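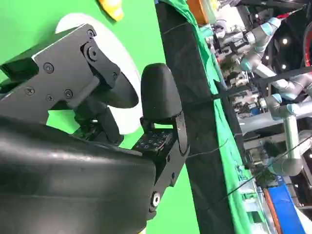
A round of white against a bright green backdrop.

The Three-Piece Table, and Whether You'd Eat at It

October 11, 2026
By Nesma Benkirane

Print | E-mail

Every fall somebody decides we have been setting the table wrong. Last year it was too few candles. This year it's too much of everything, and the cure is a plain cloth, one pale plate and a pair of orange-and-white somethings to either side of it. Then you stop. You're supposed to feel calmer.

I've been setting tables for a family of six for a long time and I don't recall the napkins making me nervous. But the three-piece table is in the shop windows at Femport and my sister-in-law has one, so I agreed to look into it with an open mind, or as open as mine gets in October.

The rules come from a booklet by Shona Dunbar, a stylist in Urquhart who teaches the method on weekends. It costs $20, runs to more pages than I expected for a table with almost nothing on it, and is firm on several points. The cloth must be a single strong color. The plate stays empty until guests are seated. The side pieces must match closely but not perfectly, which is a very convenient rule if you bought yours in a hurry.

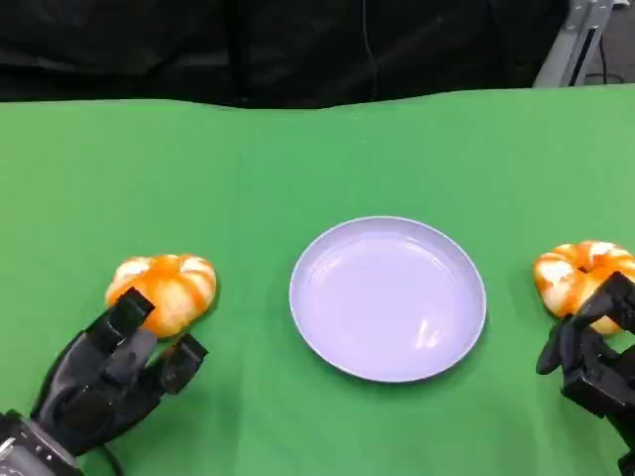 The trouble with green

I'll give Dunbar this much: orange and white on that green looks good. You could see it from across a parking lot. A pale plate holds its own in the middle, with the light sliding around on it, and for a minute I understood the fuss.

Then I tried it at home. A bright green cloth does something to the food. Roast chicken looked all right. Mashed potatoes looked like they needed a doctor. My husband asked if we were playing cards.

Yasir Mohmand, who sells table linens at Brelico, told me he moved 1000 green cloths between the start of summer and Labor Day. I asked how many customers came back for a second. He changed the subject to runners, and he was quite interesting about runners.

There's also the matter of elbow room. With a striped piece on each side of the plate, there is no spot for a fork - or a glass, or your hand. Dunbar's booklet suggests bringing the silverware out "with the meal." I have teenagers. The meal would be over. 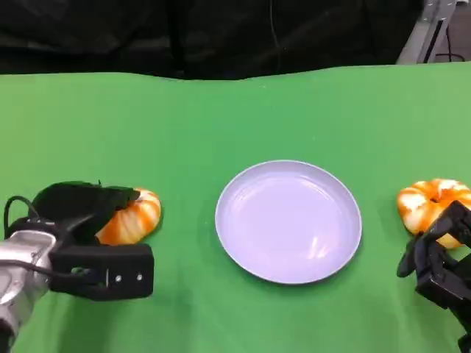 One pale plate, two striped pieces, and plenty of green.

What I will say is that it's cheap if you already own a plate. Irina Moldovan, a caterer I trust on most subjects, uses the setup on the sideboard and feeds people somewhere else. She thinks the mistake was ever calling it a place setting. Put it by the front door, she says, and let people walk past it on their way to the real table. That seems sensible to me, though I notice the booklet has no chapter on it.

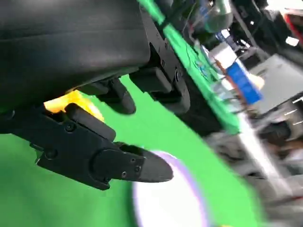 FLASOVSIDE, July - The craze got its first big outing at the summer home show, where 3000 people were said to have come through the doors. I was one of them, and I mostly remember the line for iced tea. Dunbar's class was full. I stood at the back next to Cameron Rankin, a retired school cook, who watched her move a plate an inch to the left and then an inch back again.

"Where does the gravy go?" he asked me.

I wrote it down at the time and put it to Dunbar by phone last week. She said gravy was a conversation she'd be happy to have in the spring, when the new booklet is out.

Meanwhile my green cloth is in the wash. The plate went back in the cupboard with the others, and I've put the napkins out for Sunday dinner.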